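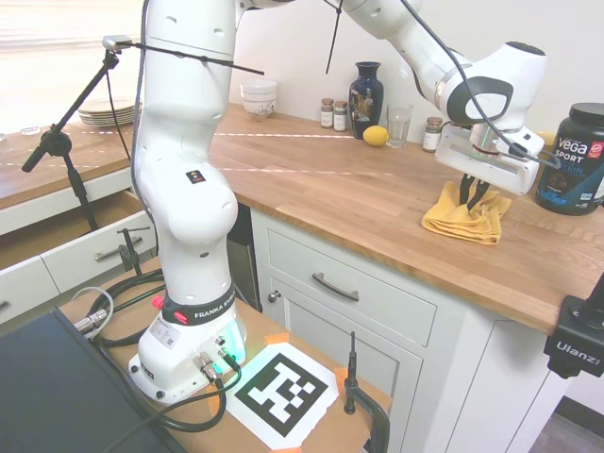
Skestari begins second round of kitchen demonstrations in Arthorpe

200 guided cloth-folding demonstrations will be released for research use

ARTHORPE, July. Skestari, a small company which works on learning software for household robots, announces today that it has started the second round of its Ignacio project. In this round, human operators guide a robot arm through ordinary tasks with cloths at a kitchen worktop, and every movement is recorded. The recordings will serve as training material for Reltix, the control software of the company.

The first round of Ignacio was made on a plain laboratory table. It had 30 demonstrations, all with the same cloth and all starting from the same place. Reltix learned these quite well, but when the cloth was moved to another part of the table, the software often reached for the old position. The company decided therefore to leave the laboratory and to collect the new material in a kitchen, with daylight from a window and with usual kitchen things standing on the worktop.

The new round will contain 200 demonstrations. They are divided between 6 operators, so that the system does not learn the habits of one person only. Each operator receives a short training before the first recording. The operator then moves the arm by a hand controller, closes the fingers on the cloth, and makes the fold or the lift that is asked on the task sheet.

"A cloth is a difficult object for a machine," says Alfredo Samonte, who leads the project at Skestari. "A cup has the same shape in the morning and in the evening. A cloth has a new shape each time you let it go. We can't write a rule for every shape, and for this reason we prefer to show many examples and let the system find what they have in common."

The work is done with a Franka arm. A printed marker is taped flat in front of the base, and the software uses it to calculate where the cameras are in relation to the arm. The marker is checked at the start of each session. If it has moved, the calibration is repeated before any recording can begin.

Between two demonstrations the cloth is put back on the worktop by hand. The instructions say to drop it and not to arrange it. Sometimes it is given to the operator already folded, and sometimes crumpled, according to the task sheet. The other objects on the worktop may also change between sessions, and the changes are written in the session notes.
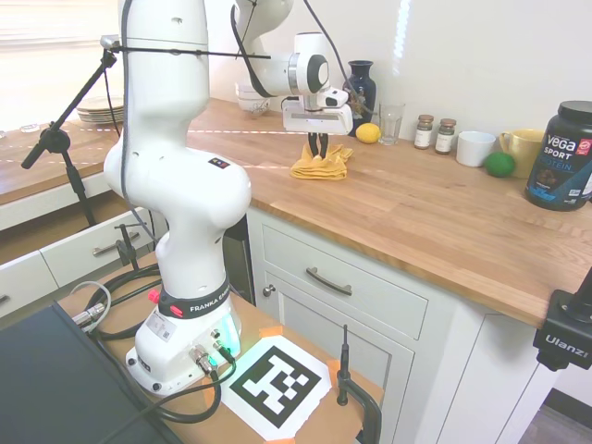
Keeping the failed attempts in the collection is a mistake in the opinion of one operator from the first round, who told the company that a beginner should not be taught with bad examples, and that cleaning the data afterwards takes more time than making a good recording again.

Skestari has considered this remark and has chosen a middle way. Failed attempts are kept, but they are stored apart and marked with the reason of the failure, such as a missed grasp or a cloth that slipped from the fingers. They will not be used for the first training of Reltix. Later they will be used to test if the software can recognise by itself that a grasp has gone wrong.

"I understand the objection very well, and we discussed it for a long time," says Mr Samonte. "But a robot in a home will also miss the cloth. It must know what this looks like."

Until now, 27 demonstrations of the new round have been accepted. Acceptance means that all camera streams are complete, that the times of the cameras and of the arm agree, and that a second person has watched the recording from start to end. A recording which does not pass this check is made again with the same task sheet.

The recordings show the arm, the worktop and the objects on it. Sound is not recorded. When a face or a private document comes into view by accident, the recording is deleted and is not counted in the total.

When the round is finished, Skestari will offer the collection free of charge to universities and to other non-commercial research groups. It will include the camera recordings, the positions of the arm joints, the opening of the gripper, the session notes and the task sheets. The software which was used for the check will be supplied also. Groups that wish to receive the material can register their interest with the Ignacio team, and they will be informed when the download is ready.

About Skestari

Skestari is based in Arthorpe and develops learning software for robot arms in homes and small workplaces. Ignacio is its project for collecting demonstrations. Reltix is in development and is not yet on sale.

Press contact

Alfredo Samonte, Ignacio project, Skestari, Arthorpe

Interviews can be arranged in English or in Spanish. Please write "Ignacio" in the subject of your message.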